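Does Salt Really Make Ice Melt Faster? My Science Project Report
June 28, 2018

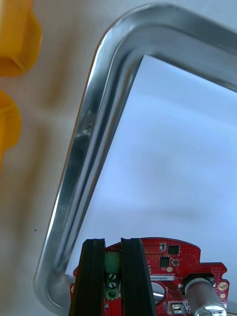
A metal tray with a rolled rim.

I picked this project back in March, when the steps outside our school in Skalley were icy every morning and I kept wondering what was in the grit bin. I wanted to know if ordinary table salt was any better or worse than the Sulance rock salt my dad buys for our path.

My plan was pretty simple. I made 70 ice cubes, all from the same bag of moulds so they'd be the same size, and used 10 for each test. Some got table salt, some got rock salt, some got sugar (my sister's idea!) and one lot got nothing at all. I kept everything in the garage — it stays cool in there — and checked with a stopwatch.

The cubes with nothing on took 910 seconds longer to melt than the ones with table salt, which was way more than I'd guessed. Rock salt was slower to get going, I think the lumps are too big, but it caught up near the end. Sugar did work a bit, so I owe my sister an apology.

I did mess up one thing. On my second go I left the garage door open and it got up to 23 degrees, so I had to throw those results out and freeze a whole new lot. That was a boring evening.

If I did it again I'd crush the rock salt first and weigh it properly — I used a teaspoon and I don't think my teaspoons were very fair. I'd also like to try sand, as the council in Esto puts that down on the hill by the bus stop.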